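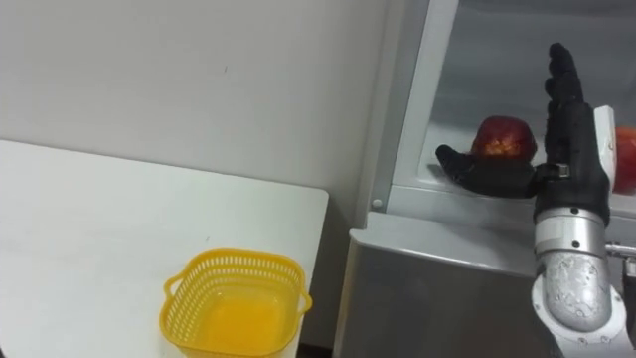 Fridge task, hand next to the first apple, yellow basket on the table.

Hi all,

Quick update from the Terkgate side. We're at 498 fridge-to-basket demos now, and I'd love to stop at a nice fat number, but 13 of them need another look before I upload (the gripper log and the video drifted apart, ugh).

On the question from last week:

> Are you folks at Doketti keeping the failed grasps, or
> tossing them? We dropped ours at Erkico and ended up with
> a policy that has no clue what to do after a slip.

We keep them! Each one gets a "miss" tag and stays in its own folder, so you can train with or without. Almost 60 so far, mostly apples rolling off the thumb. I try to come in from the side with the fingers straight up and the thumb low, then close slowly. When I rush it, the apple goes to the back of the shelf and I have to go fishing.

One ask: could whoever has the Rugemalira arm record 200 or so with the basket on the other side of the fridge? Ours is always on the left and I'm worried the model is just memorizing that.

Upload should be there by the end of March. Yell if the folder names make no sense.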